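In defense of washing by hand

When I moved to this country, my first apartment had a dishwasher, and I was proud of it. In my mother's kitchen there was only a sink and a window. I sent her a photo of the machine, and she wrote back one question: and where do you talk now?

I did not understand her for two years. Then the dishwasher stopped in the middle of June, and the landlord offered 63 dollars off the rent if I would wait until the autumn for a new one. I accepted. My neighbor Zubaida Sial came to eat with us most evenings, and after the meal she took a towel without asking. We stood side by side and she told me things she had never told me at the table. I think it is easier to speak of a sick father or a lost job when your hands are busy and your eyes are on a plate.

People tell me that the machine uses less water. I believe them. They tell me also that it saves time, and here I have more doubt. My colleague Aurélien has a very good one, and he spends the saved minutes looking at his phone in the same kitchen, a little annoyed that the machine is loud. He is not a worse person for it. But I ask myself what exactly was saved.
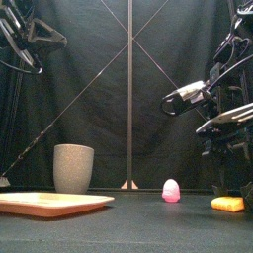 There is also the question of who washes. In my childhood it was always the women, and I do not want to make a beautiful story from this. My grandmother washed for 50 years and I am sure she would have taken any machine you gave her, and sat down. If only one person is at the sink, then it is only work, and I have nothing to say in its favor. What I defend is the second person, the one with the towel.

The new dishwasher came in the end. We use it when there are many guests, or when somebody is tired. On the other evenings we leave it closed - my son complains, he is fourteen - and he dries the glasses badly and tells me about school.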